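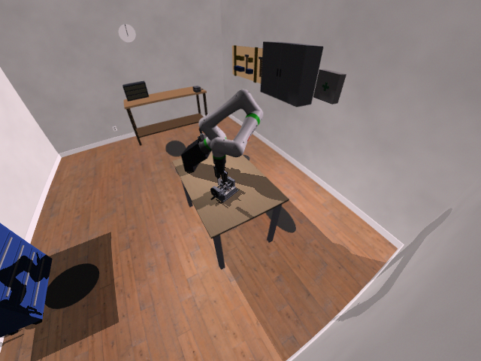
Teun Van den Broek

Notes for the assembly unit, 1 February 2023

Welcome back, everybody! I know a few of you were hoping we'd go straight to the real arm in the Alville lab, and we will get there in March, but first I'd like us to spend some good long hours in the simulator, where a bad move costs you a reset and a sigh and nothing more. Open the Hollano room, have a wander round with the camera, and find the table before you touch any code.

Your job in this unit is to write the approach. By that I mean the part where the gripper comes in over the fixture, pauses, and goes down slowly with the fingers pointing at the table. It sounds like the dull bit (I thought so too when I was a student), but most of the trouble I see in the final reports starts right there, with a hover point somebody typed in at midnight.
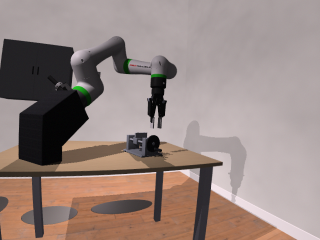

Figure 2. Hover position over the fixture, fingers pointing down.

Please save your hover pose under its own name and call it from both scripts. Last year's Devolier group kept two copies, changed one of them, and lost a whole afternoon. They were very good-humored about it, I must say.

Once your hover is steady, move on to the work at the right end of the fixture. Keep the speed at 19 percent or lower for the last stretch down. Run the full sequence 230 times with small changes to the start position, and keep the log file, even the ugly parts of it. I enjoy the ugly parts and they're where your write-up will come from.

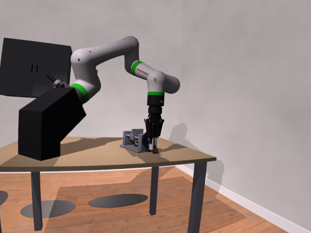
Can we work on the approach script in pairs?

Pairs are fine, and so are groups of 3, as long as each of you hands in your own write-up of up to 2,000 words.

Reading for next time is the Vandenberghe chapter on grasp planning. Skip the proofs if they make you grumpy, but do look at the worked problem at the end, and bring your questions along!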